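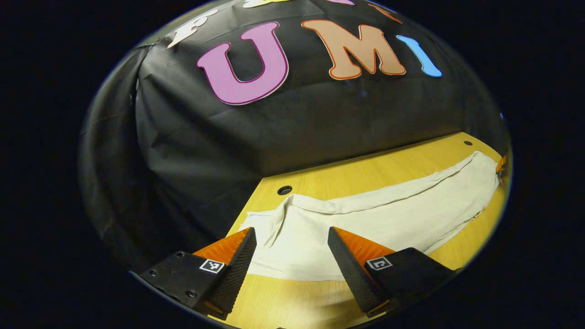
Gus Sorensen wrote in to ask why anyone would pay for a hand-held gripper kit when the same money buys a small arm that moves by itself. Fair question, and we hear it a lot. We also hear a good deal of sales talk about the Stamside hand kit, so we tried to keep that out of the answers below.

Search questions Enter keyword Go

Does the Stamside kit do any work on its own?
No. A person holds it and does the job. The kit records how the job was done, and you hope a robot can learn from the recordings. Whether it can is your problem, and the brochure is vague on this point.

Can it handle cloth?
Angelovski, the dealer, says it can. We'd call that optimistic. A crumpled white cloth on a wooden table is a fair place to start - two orange fingers with black textured pads, one either side of the fabric. It's still a long way from a pile of mixed laundry, and we'd ask to see that before signing anything.

How many recordings do I need?
The sales sheet says 354 for a simple folding task. It doesn't say what counts as simple, or who did the recording. Our trial at Grullton took over 354 and the results were patchy. Plan on more, and don't promise your boss a date.

What are the black-and-white tags near the fingers for?
They let the software work out how far apart the fingers are. Keep them clean. If one peels or gets scratched, your readings can drift and you may not get a warning.

Is training included?
Three hours, by phone. Yolotzin Quezada sat through all of it and still had to work out the calibration alone.

What does the warranty cover?
The brackets and the camera, for two years. Finger pads are treated as wear parts, so you pay for those from day one. Read the clause on "normal use" twice.

Will it work with the robot I already own?
Maybe. "Compatible with most arms" is the claim. Get your model named in writing.

Can I send it back?
Within three weeks, unopened. That makes it hard to find out if you like it. Ask Arnstead about renting first.

Last updated: 2018-01-24

Print this page | E-mail this page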